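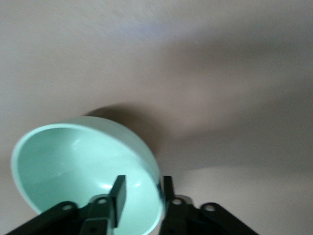
손목 카메라로 본 민트색 그릇. 한쪽 손가락은 그릇 안쪽, 다른 쪽은 바깥벽.

1/ 학교 로봇 동아리에서 한 학기 동안 한 과제를 정리해서 올립니다. 주제는 양팔 로봇으로 식탁 위 물건 옮기기. 팀 이름은 Mirnwood이고 학부생 다섯 명입니다. 과제 조건은 팔 두 대를 모두 쓸 것, 물건은 주방에 있는 것으로 할 것, 이 두 가지였습니다.

2/ 팀 구성부터. 데이터 수집은 저와 Zulema Escobar, 학습 코드는 Khoa Từ, 그리퍼 쪽 부품은 Gregor Rankin, 평가와 기록은 Irina Stanciu. 지도는 Gavin Shearer 선생님이 맡아 주셨습니다. 선생님은 격주로 들어오셨고 나머지는 저희끼리 진행했습니다.

3/ 처음에는 컵으로 시작했습니다. 컵은 손가락으로 옆면을 감싸면 되니까 쉬울 줄 알았는데, 서 있는 컵은 살짝만 밀려도 넘어갑니다. 첫 2주는 거의 컵을 다시 세우는 일만 했습니다.

4/ 그래서 그릇으로 바꿨습니다. 그릇은 바닥이 넓어서 밀려도 넘어지지 않습니다. 대신 지름이 그리퍼가 벌어지는 폭보다 커서 통째로는 못 잡습니다. 한 손가락을 테두리 안으로 넣고 다른 손가락은 바깥에 대고 벽을 집어야 합니다.

5/ 말로 하면 간단한데 사람이 원격 조작으로 해 보면 깊이 감각이 제일 문제입니다. 위에서 보면 손가락이 테두리 안에 들어간 것 같은데 실제로는 위에 걸쳐 있습니다. 그대로 닫으면 그릇이 튕겨 나갑니다. 손목 카메라 화면을 같이 띄워 놓고 나서야 실패가 줄었습니다.

6/ 조작하는 사람이 볼 화면은 두 개로 정했습니다. 왼쪽 모니터에 고정 카메라, 오른쪽에 손목 카메라. 접근할 때는 고정 카메라만 보고, 테두리 가까이 가면 손목 카메라로 시선을 옮깁니다. 익숙해지는 데 저는 사흘, Zulema는 하루 걸렸습니다.

7/ 시연 데이터는 모두 361개 모았습니다. 목표는 1,000개였는데 못 채웠습니다. 한 명이 조작하고 한 명이 물건을 다시 놓는 식으로 했고, 오후 내내 하면 팔보다 사람이 먼저 지칩니다. 한 사람이 한 시간 넘게 조작하지 않는다는 규칙을 중간에 만들었습니다.

8/ 361개 중에 학습에 쓴 것은 212개입니다. 나머지는 Irina가 걸러냈습니다. 기준은 세 번 이상 다시 잡으려고 시도한 것, 물건이 탁자 밖으로 나간 것, 중간에 카메라 영상이 끊긴 것. 아깝다는 의견도 있었지만 거르기 전 데이터로 학습한 모델은 그릇 위에서 계속 머뭇거렸습니다. 사람이 머뭇거린 걸 그대로 배운 것 같습니다.

9/ 파일 이름 규칙은 꼭 처음에 정하세요. 저희는 각자 마음대로 저장하다가 나중에 합치느라 주말 하나를 썼습니다. 지금은 날짜, 조작자 이니셜, 물건, 번호 순서로 씁니다. 저장소 이름은 Hikier이고 메모도 전부 같이 넣어 두었습니다.
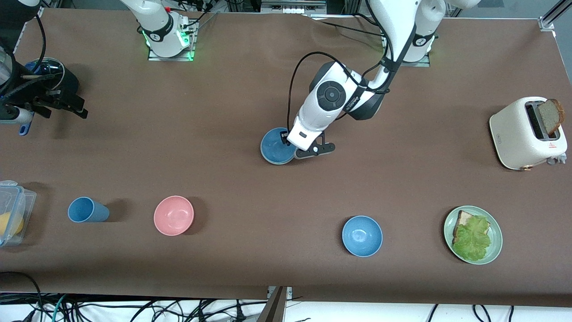

10/ 물건 배치는 매번 바꿨습니다. 같은 자리에 두고 모으면 모델이 물건을 보지 않고 자리를 외웁니다. 초반에 모은 데이터가 그랬습니다. 그릇을 손바닥 하나만큼 옮겼더니 팔이 원래 자리로 내려가서 빈 탁자를 집었습니다.

11/ 배치를 사람이 정하면 결국 비슷해집니다. 놓기 편한 데에 놓게 됩니다. 그래서 Khoa가 탁자를 격자로 나누고 칸 번호를 무작위로 뽑는 짧은 스크립트를 만들었습니다. 번호가 나오면 그 칸에 놓습니다. 두 물건이 같은 칸이면 다시 뽑습니다.

12/ 토스터는 옮기는 대상이 아닙니다. 팔이 피해 가야 하는 물건입니다. 키가 있는 물건이 하나라도 있으면 경로가 확 달라져서 넣었습니다. 처음에는 조작하다가 팔꿈치로 건드리는 일이 많았습니다.

13/ 색 얘기도 조금. 같은 색 그릇이 둘 있으면 어느 쪽을 집을지 모델이 정하지 못하는 경우가 있었습니다. 두 그릇 사이 허공으로 내려갑니다. 시연할 때 팔에서 가까운 것부터 집는다고 순서를 정하고 다시 모은 뒤로는 덜합니다. 없어지지는 않았습니다.

14/ 그리퍼 손가락은 Gregor가 네 번 다시 만들었습니다. 첫 번째는 끝이 두꺼워서 테두리 안으로 들어가면 그릇이 밀렸습니다. 두 번째는 얇게 했더니 휘었습니다. 세 번째는 길이가 좌우로 안 맞았는데 이건 출력 설정 실수였습니다. 네 번째를 지금 쓰고 있습니다.

15/ 케이블은 아직도 문제입니다. 손목을 크게 돌리면 카메라 선이 당겨집니다. 여유를 길게 주면 물건에 걸리고 짧게 주면 커넥터가 빠집니다. 지금은 시작 자세에서 손목을 중간 각도에 두고, 한쪽으로 반 바퀴 이상 돌리지 않게 소프트웨어에서 막아 두었습니다.

16/ 학습은 학과 서버 Lamont에서 돌렸습니다. 다른 팀과 같이 써서 주로 밤에 걸어 두고 아침에 확인했습니다. 한 번은 저장 공간이 가득 차서 밤새 돌린 결과가 통째로 없어졌습니다. 그 뒤로 Khoa가 용량이 부족하면 알림이 오게 해 두었습니다.

17/ 평가는 물건 하나, 두 개, 네 개로 나눠서 했습니다. 하나일 때는 거의 다 성공합니다. 두 개부터 떨어지고, 네 개면 끝까지 가는 경우가 절반이 안 됩니다. 실패는 대부분 첫 번째로 잡는 순간에 나옵니다. 한번 들어 올리면 내려놓는 건 잘합니다.

18/ 양팔을 동시에 쓰는 동작은 한 가지만 됩니다. 한 팔이 그릇을 잡고 있는 동안 다른 팔이 컵을 가져와 넣는 것. 넘겨주기는 시도만 하고 결과에서 뺐습니다. 두 팔이 가까워지면 안전 정지가 걸려서 데이터 자체를 모으기가 어려웠습니다.

19/ 비용은 이번 학기에 재료와 소모품으로 3,668달러를 썼습니다. 제일 큰 항목은 예비 카메라입니다. 주방용품은 거의 다 집에 있던 걸 가져왔습니다. 팔은 학과 장비라서 여기에 안 들어갑니다.

20/ 다음 학기에 할 것. 시연을 1,000개까지 채우기, 투명한 물건 넣기, 넘겨주기 다시 하기. 투명 용기는 한 번 시험 삼아 해 봤는데 벽이 어디인지 사람도 헷갈립니다. 10월에 Letdale에서 열리는 학생 로봇 대회에 이 과제로 신청해 두었습니다.

21/ 새 팀원도 두 명 구합니다. 코딩 경험은 없어도 되는데 같은 동작을 반복하는 걸 싫어하지 않아야 합니다. 평일 오후에 시간이 나는 분이면 좋겠습니다. 관심 있으면 메시지 주세요.

22/ 많이 물어보시는 것 하나만 답합니다. 초보 팀이면 컵 말고 그릇으로 시작하는 게 맞느냐. 저희 그리퍼 기준으로는 그렇습니다. 손가락이 더 크게 벌어지는 그리퍼라면 다를 수 있습니다. 배치 스크립트는 정리되는 대로 이 아래에 이어서 올리겠습니다.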